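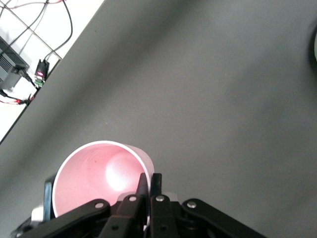
Slide 1. Wrist cam, cup in the Stollon fingers.

Say hi, thank Horațiu Toma for the rig time. Keep it short, 8 slides.

Why two grippers. Stollon = plain linkage, cheap pads. Fonia = heavier, more wiring, nicer force readout. Same cup, same table, same controller (Suvargate). 233 tries in June, almost 50 thrown out for bad logs. Mention the logs BEFORE somebody asks.

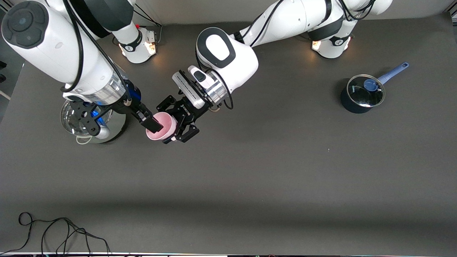
Handoffs are where the two really split. Single picks, no real diffrence, skip fast. Point at the pink cup, both grippers on it, mouth tilted up and to the left. Tilt matters: ask the room which side should let go first. Virgil Sandu says receiver waits for force, I say timer. Timer set to 830 ms, don't defend it too long.

Wrist cam vs fixed cam: wrist wins on rim, loses on evrything behind the fingers. Thibodeau mount next, not tested yet. Questions.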